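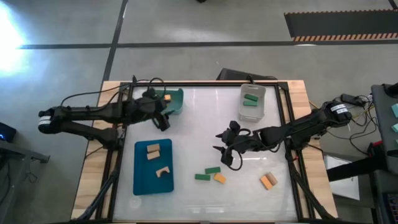
The Tudorbridge Open Day was a public demonstration of two-armed robotic sorting held on 19 Oct 2020 by Kaller, a small automation firm, at its workshop in Tudorbridge. The event is remembered mainly for the gap between its advance publicity and what visitors were shown.

Background

Kaller had announced in March that it was working on a "general household sorter," a phrase it never defined. The control software, Bollance, was described in a company leaflet as able to tidy "any ordinary tabletop." The leaflet gave no test results. Attendance was by ticket, and 31 people were admitted in small groups over the afternoon.

Demonstration

The task was to sort toy building blocks by color into trays and a bin. Two black arms faced each other across a table and worked on a pale surface inside a metal frame. The blocks were plain shapes in green, orange and tan, among them an arch. The green ones went to a white bin, the orange ones to a teal tray and the tan ones to a blue tray. Staff laid the blocks out again between runs.

According to the sheet handed out at the door, a run was counted as a success if every block ended in the right container within 9 minutes. Kaller reported 19 successful runs out of an unstated total. Asked for the total, a company representative said that runs stopped by staff were "not considered attempts." Visitors were not told how many had been stopped.

Reception

The longest published account is by Anayeli Lozano, who attended two sessions and wrote about them in the Hinojosa newsletter. Lozano accepted that the arms picked up blocks without help in the runs she watched, but doubted that this said much about household use. The blocks did not bend, spill or break, she wrote, and the colors were easy to tell apart. She also noted that a request from the audience to add a dish towel was turned down.

Kaller replied that the open day had been meant as a progress report. The leaflet does not use that term.

Later claims

A company summary later gave a figure of 261 blocks sorted during the day. It does not say whether blocks moved in stopped runs were included, and no log has been released. The claim that Bollance was shown handling "everyday objects," repeated in several trade listings, has no support in Lozano's account or in the handout.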